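# Cómo escribir la contraportada de una novela romántica

El texto de contraportada (o la sinopsis comercial de la ficha, si solo publicas en digital) es lo último que se escribe y lo primero que se lee. Conviene dejarlo para cuando la novela esté corregida. Si lo redactas antes, acabarás prometiendo escenas que luego cambiaste.

## Antes de empezar

Ten a mano:

- El resumen largo de la novela, aunque sea feo.
- Los nombres definitivos de los dos protagonistas.
- El límite de caracteres de la plataforma o de la imprenta. Yo trabajo con 1000, espacios incluidos.

Usaré mi novela corta *Los inviernos de Waltdale*. Mi primer borrador de contraportada tenía 3657 caracteres y contaba hasta la boda.

## Paso 1. Una frase por protagonista

Escribe quién es, qué quiere y qué se lo impide. Nada de color de ojos todavía.

> La heredera de los astilleros Keskinen necesita vender antes de mayo.

> El restaurador contratado para tasar la casa no piensa firmar el informe.

Si la frase necesita dos comas y un paréntesis, el conflicto no está claro. Vuelve al resumen.

## Paso 2. El punto de choque

Busca la escena en la que los dos ya no pueden evitarse. Suele estar en el primer cuarto del libro. En la mía es el capítulo 2, cuando él encuentra las cartas en la casa de Prunura y ella le pide que las queme. Resúmela en dos líneas y para ahí. Todo lo que ocurra después del capítulo 11 queda fuera, incluido el beso del muelle, que me costó quitar.

## Paso 3. La pregunta

El último párrafo deja una elección abierta. No hace falta que lleve signos de interrogación. «Tendrá que elegir entre el apellido y el hombre que conoce su secreto» funciona igual y cansa menos.

Evita «¿Podrá el amor vencerlo todo?». En una romántica el lector ya sabe la respuesta.

## Paso 4. Recortar

1. Tacha los adjetivos que van en pareja. Deja uno.
2. Quita a los secundarios con nombre. «Su hermana» basta.
3. Comprueba que el tono coincide con el del libro. Si hay escenas explícitas, que se note; si la puerta se cierra, también.
4. Lee en voz alta. Donde te falte el aire, pon un punto.

## Paso 5. El gancho

Va arriba del todo, en una línea aparte y en negrita si la plataforma lo permite. Se escribe al final:

> **Vino a poner precio a la casa. Se quedó por lo que había escrito en ella.**

Guarda las versiones descartadas. Una de las mías sirvió para el boletín de la editorial Skusley y otra para el arranque de la segunda parte.

*Actualizado el 29 de julio de 2025.* 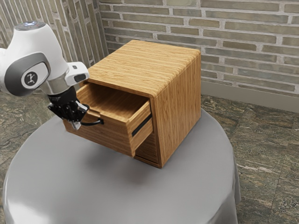
*Brazo robótico junto a un pequeño mueble de madera con el cajón abierto. Imagen generada por ordenador.*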